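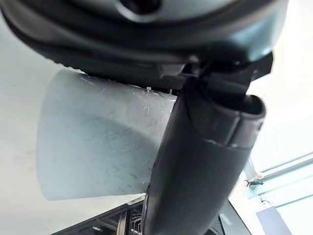

Murthy wrote to us after the first edition of this guide that the section on teaching by hand should begin with the grip and not with the menu, as he had lost a whole set of recordings to a cup that turned a little in the fingers each time. We have followed this advice. Please read 5.1 before you switch the arm to teaching mode, even if you have used an older Terar arm before.

5. Teaching a task by hand or by remote control

This section applies to the Terar arm with the Trikard control software. Installation of the arm, the emergency stop and the wrist camera is explained in section 3. The text was last revised on 5/15/19.

5.1 Before you start

1. Check that the arm is fixed to its base and that the base does not move when you push it with one hand.

2. Clear the working area of everything that does not belong to the task. Objects which stay in the area must stay in the same place during the whole session.

3. Clean the wrist camera with a dry soft cloth.

4. Open the Live View in Trikard and move the arm slowly through the positions that the task will need. At each position, look at the object in the Live View. A gripper finger can hide a part of the object. This is allowed, but you should be able to recognize what the object is and on which side of the finger it lies.

5. Place the object between the fingers and close the gripper with the Hold button. Try to turn the object gently with your hand. If it turns, open the gripper, place the object again and repeat.

6. Write the name of the task in the field Task Name. Use the same name for all recordings of this task.

Note: Strong daylight changes the picture from the wrist camera very much. If a window comes into view during the movement, set Exposure to Fixed before the first recording and do not change it until the last one.

Note: Clear or frosted plastic is more difficult for the camera than colored plastic. For such objects, record also a few demonstrations in weaker light.

5.2 Teaching by hand

In this method you hold the arm and lead it through the task. The motors carry the weight of the arm, so that you feel only a small resistance.

CAUTION: Keep your fingers away from the space between the wrist and the bracket of the gripper. There is a risk of pinching when the wrist turns.

CAUTION: The arm can sink a little at the moment when teaching mode begins. Support it from below with one hand.

1. Support the arm with one hand.

2. Press and hold the Teach button for two seconds. The status light changes from white to blue.

3. Hold the arm at the wrist housing. Do not hold it at the gripper fingers. The fingers can bend slightly under your hand, and the recorded position will then be wrong.

4. Move the arm to the start position and wait until you hear one short tone.

5. Press Record.

6. Lead the arm to the object in one calm movement. Do not stop on the way unless the task needs it.

7. Close the gripper with the Hold button. Wait one second before you lift.

8. Lead the arm to the place where the object should be put down, open the gripper and move away from the object.

9. Press Record again to finish. Trikard shows the length of the recording and asks if you want to keep it.

10. Return the arm to the start position. Press the Teach button once – the status light goes back to white.

Keep your own hands out of the view of the wrist camera as far as possible. Hands that appear only at the edge do not disturb the training very much, but hands that cover the object make the recording useless.

If you make a mistake, finish the recording and choose Discard. Do not try to correct the movement in the middle, as the robot will learn the correction too.

5.3 Teaching by remote control

Use this method when the object is too high or too far for you to lead the arm in comfort, or when your hands would always be in the view. You need the Oma hand controller, which is sold separately.

CAUTION: During remote control the arm moves with its own force. All persons must stay outside the marked area. The operator must have the emergency stop within reach.

1. Connect the Oma controller to the control computer and open Devices in Trikard.

2. If the controller is not found, open Network and check that the port number is 3358. Save and start Trikard again.

3. Set Speed to Low. Keep this setting until you have completed your first five recordings.

4. Hold the controller in a relaxed position in front of your body and press the side button. From this moment the arm follows your hand.

5. Press Record and carry out the task. Squeeze the trigger slowly to close the gripper. The arm stops when you release the side button, and you may then move your hand to a more comfortable position and continue.

6. Watch the arm itself during large movements, and the Live View during the last part before the grip. It takes some practice to change between the two.

7. Press Record to finish, then release the side button.

Note: If the arm follows your hand with a visible delay, close other programs on the control computer. When the delay is longer than 57 milliseconds, Trikard shows a yellow sign and the recording should be repeated.

5.4 How many recordings are needed

For a simple task with one object, begin with 57 recordings and train once. Then test the robot and add recordings of the situations where it fails. Change the position of the object a little between the recordings, but keep the start position of the arm the same.

One project can store up to 2000 recordings. When this limit is reached, export the project and open a new one. Old recordings are never deleted automatically.

5.5 Checking the recordings

1. Open Review and select the task.

2. Play each recording at double speed. Look mainly at the moment of the grip and at the moment of release.

3. Mark the recording as Bad if the object slips, if the picture freezes, or if the arm touches the table or the wall.

4. Press Save Review. Recordings marked as Bad are kept in the project but are not used in the training.

Continue with section 6, Training and first test run.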